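Caring for a Small Stovetop Coffee Roaster

By Elie Khasawneh
4/27/21
20 shares | 5 comments

I have been roasting coffee at home since 2000, mostly in a Trivberg drum that sits over a gas burner. The beans get most of the attention, but a dirty drum will spoil good ones.

Empty the chaff tray after every batch. Chaff burns easily, and a full tray makes the next roast taste like smoke. Let the drum cool first, then brush it out with a dry paintbrush. Skip the soap unless the inside feels sticky. If it does, wipe it with a damp cloth and run it empty over low heat for five minutes.

Cool the beans on two metal colanders, pouring back and forth near an open window. Put a folded towel under the colanders if you work at the dining table.

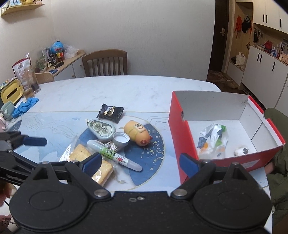
A marble-look table with a blue and gold mountain pattern.

Store green beans in cloth or paper, away from the stove. Roasted beans go in a jar with the lid left loose overnight, then closed. Write the roast date and the weight on masking tape. I stop a medium roast at 441 degrees, but thermometers differ, so go by smell and sound too.

Oil the crank handle every September with one drop of food-grade oil. Wipe off the extra.

Related
Cleaning a Sellcombe burr grinder
Kyriakidis hand mill: replacing the spring
Green beans from Prarport, two batches compared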